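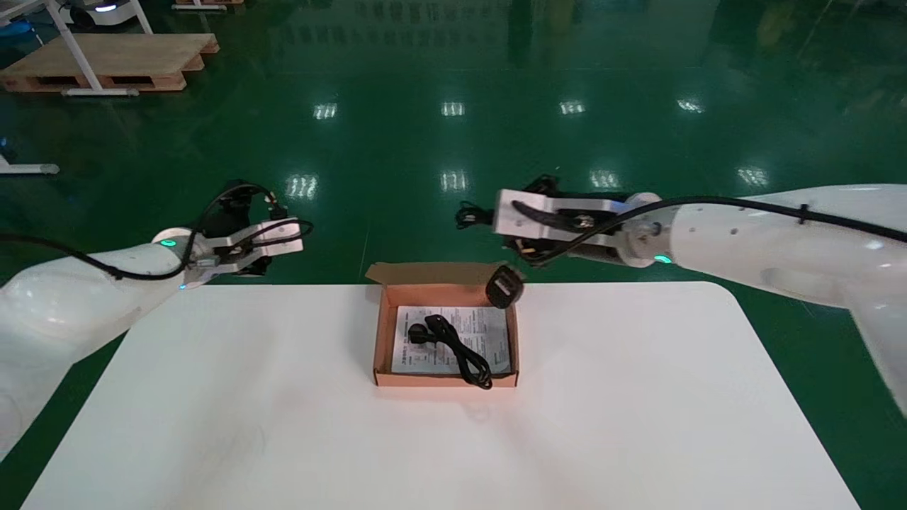 White table, green floor, lots of ceiling lights.

Quick one tonight, it's nearly 11 and I still have lunches to make.

So the move. We are out of the Dridalgate apartment by the end of July and I have been packing in the evenings, badly. Started with the books. Mistake. 9 boxes in and I couldn't lift any of them, so half got unpacked again into smaller boxes. Marietjie Molefe told me this back in spring and I nodded and did it anyway.

Movers: got two quotes. Varghese came in at $1,907, Wiklow at $2,403. Wiklow includes wrapping the furniture and Varghese doesn't, and I have one decent dresser and a lot of junk. Went with Varghese. Will wrap the dresser myself in old comforters. If it gets scratched it gets scratched.

Things going ok so far:

Kitchen stuff we never use went first. Fondue set, gone. Bread machine, gone — my sister took it, she'll use it twice.

Winter coats left on the hangers with a trash bag pulled up over them. So much faster then folding.

Things not going ok: paperwork. Why do I have every electric bill since college. Why did I sit on the floor and read them.

And cords. One whole drawer of them, plus the box from the last move that never got opened. Spent an hour matching chargers to things and gave up. New rule, if it gets coiled it gets a strip of masking tape with a name on it. No name, no box. 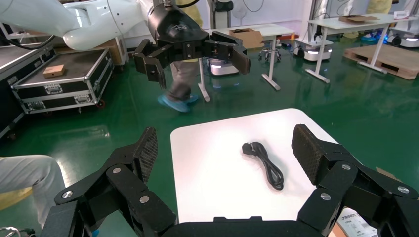 What's left

Bathroom. Closet in the hall. Balcony plants, which the movers won't take, so Nokuthula Matlala is coming by with her station wagon and I'm paying her in curry. Change of address at the bank (did it once, the site logged me out, have to do it agian). Deposit on the new place is paid. Need to patch the nail holes here and find out what white the walls are, the landlord said "just white" and the hardware store has 100 of those.

Ok, lunches. More when there's a couch to sit on.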